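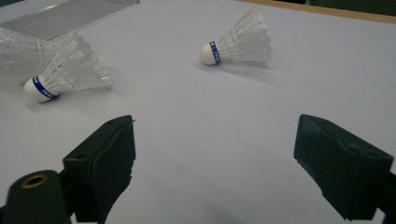 ## Loading a film for screening

1. Switch on the Rumard server and wait for the green light.
2. Plug in the festival drive and choose **Ingest**. A feature takes some 40 minutes.
3. Enter the four-digit Urel code from the booking sheet.

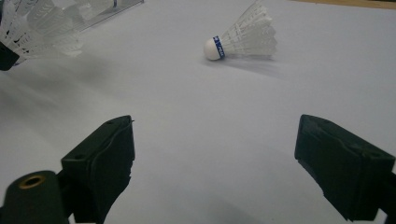

4. Open the playlist and add the film after the sponsor reel – never before it.
5. Play the first two minutes with subtitles on.

**Caution:** Do not unplug the drive during ingest.

**Note:** For Parnstead screenings, keys come from Lurdes Morais.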